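3.2 Vessel Placement and Surface Height

The second part of the study concerned where dark vessels are put down when a shared table offers more than one level. Records from the Cilholm and Tadow rooms were coded by hand following the scheme of Korletey, with each resting place entered as table, raised shelf or edge. Of 326 placements coded, 253 were on the bare tabletop and 66 on a raised surface; the remainder could not be assigned and were set aside.

Size was entered separately from height. A small, shallow bowl on open wood and a larger bowl on a perforated metal shelf (Figure 4a) differ in both respects, and the two effects should be kept apart in the analysis. Tapered bins with wide rims were coded as a class of their own - their sloping sides make the footprint smaller than the opening, and spacing was therefore judged at the rim.

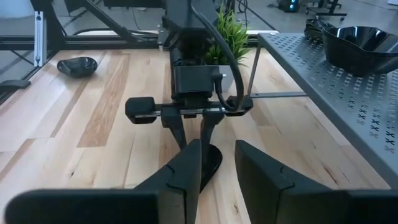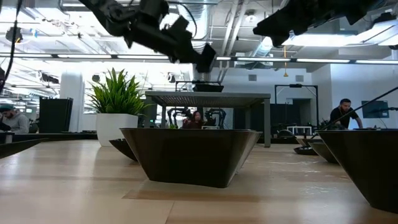
Figure 4. Dark vessels on a light wooden tabletop. (a) First picture: small bowl on the table, larger bowl on the gray shelf. (b) Second picture: bins of different sizes, with a low, shallow bowl near the table edge.

Vessels near an edge, such as the low bowl in Figure 4b, were coded as edge placements only when the coders agreed. Disputed entries were referred to Ewurabena Korletey, whose decision was final. The Lozano records used an earlier form without an edge category and are reported separately in Section 3.4.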